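Packing, badly

Ferry to Rakena is Saturday and I've done nothing. Hemi Pryor says two bags max, so the big boots are out. Again.

Tent borrowed, stove found, gas not found. Forecast is rain until about 18 degrees turns up on the last day, typical. Need to ring the campsite at Kidorby tonite and ask if they still do the late check in.

Grey cap is definately coming, it folds down to nothing.

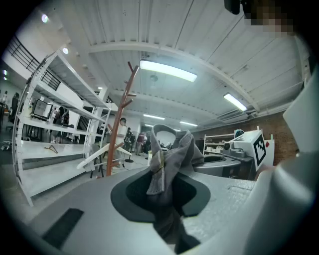
Still to buy

Gas. Socks. Midge spray, the strong stuff. Teabags if theres room.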